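A visit to the Nandby open day
January 18, 2025

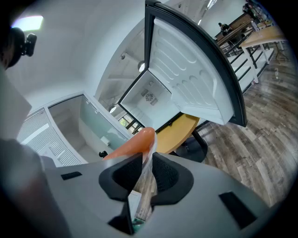

I went to Nandby with one question in my head, which my wife asked me at breakfast: can a machine put away the shopping yet? We have two children and we buy food three times a week, so for us this is not a small matter.

The open day was run by Eltusik, and it was divided in two parts. In the first part we heard a talk by Davoud Ebrahimi, who leads their work on kitchen chores. He speaks slowly and shows many charts. In the past season his group recorded 3753 tries of putting one item into a refrigerator, and he counted 3660 of them as good. I was impressed, until he explained that the person holds the gripper by hand in all of these. The machine learns from them afterwards. When the arm works alone, he did not want to give a number before May.

In the second part we could try the hand-held gripper ourselves. It is heavier than I expected, and after seven turns my wrist was tired. Hard things are easy. The trouble is with plastic bags, as the bag moves in one direction and the vegetable in the other, and you must feel where the real weight is. With my own fingers I never think about this.

A visitor from Naseri, a small grocery wholesaler, asked if such an arm could fill the cold shelves in a shop. Mr. Ebrahimi answered that a shop shelf is easier than a home, but people in a shop expect more speed. For one bag the arm needs nearly 2 minutes. I think my daughter would eat the food before it arrives.

There was also a table from Bostetine with floor cleaners, but I did not stay long — these I know already from my neighbour.

So my answer at home was: not this year. I would still go again in May, if they let the arm work alone in front of us. Parking is behind the building and the coffee was free. Bring warm clothes, the hall is cold in the morning.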